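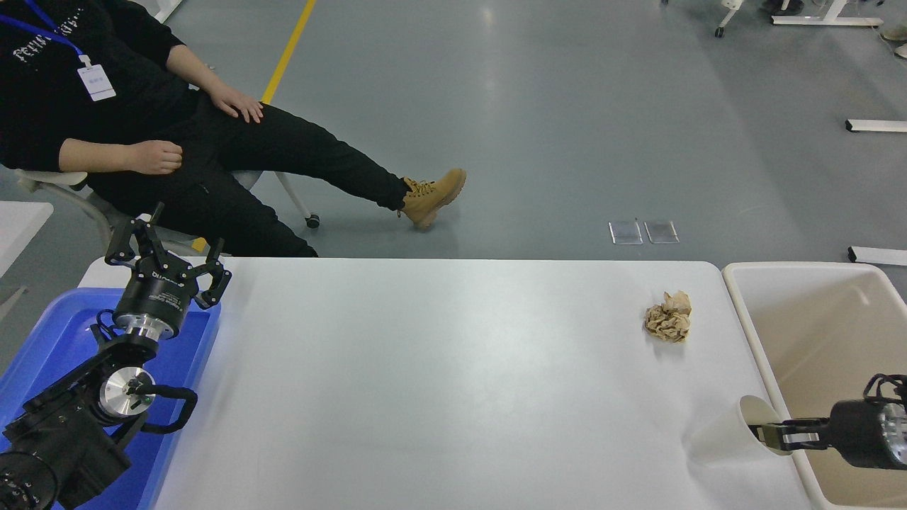

Figure 3. Paper items on the sorting table, with the beige bin to the right and the blue tray to the left.

Home | Issues | Authors | Subscribe

3.2 Paper items and the sorting surface

The Bralwood clearing tasks were built from the kinds of litter left on shared tables after a break. Paper cups and crumpled paper made up most of what we recorded in the Britenstead survey, so both were kept in the item set. Food waste and glass were left out. In all, 200 items were drawn from the survey list and grouped by material and by how well they held their shape.

Cups and crumpled paper are often treated as one class in waste studies, and for weight this is fair. For clearing a table it works less well. A cup has a rim, a wall and a base, and it can be picked up by any of these. It may also come to rest on its side, as in Figure 3, with the mouth facing away from the middle of the table. A ball of paper has no fixed top or bottom. Its outline depends on how it was crushed, and two balls made from equal sheets rarely match. We therefore scored the two kinds separately, following the scheme in Hernard.

Containers were placed beside the table and did not share its surface. This kept the full tabletop free for items and left a clear edge to cross on the way to the container. An item counted as cleared only when all of it was inside the rim. Items resting on the rim were scored as missed, and items on the floor were entered in their own column.
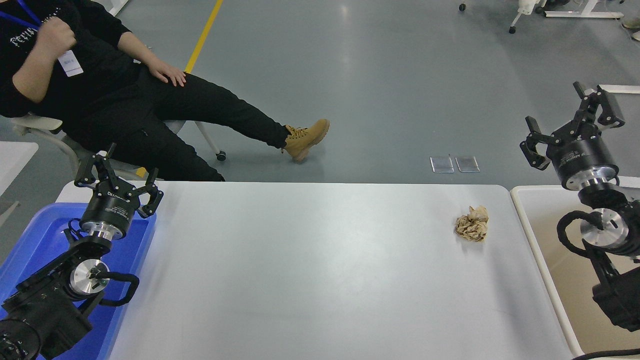
Single-item layouts were used to study placement without the effect of neighboring litter. Each was repeated 12 times with the item in a new position. A lone ball of brown paper on the right half of the table, well away from the blue tray at the left, is a typical layout of this type. Brown paper was easy to tell from the pale surface, and coders seldom disagreed on where it lay. White cups gave more trouble on the white and light gray tops, mainly in the written position notes.

Crumpled paper was replaced after 4 uses. With repeated handling the balls became tighter and smaller, and the later ones rolled farther when dropped. Cups were replaced when the rim was bent. The Lumbantobing item sheets list both rules, along with the sheet sizes used for the paper.

We use cookies to improve this site. Accept | Settings

Contact the editors | Copyright Britenstead Papers | Back to top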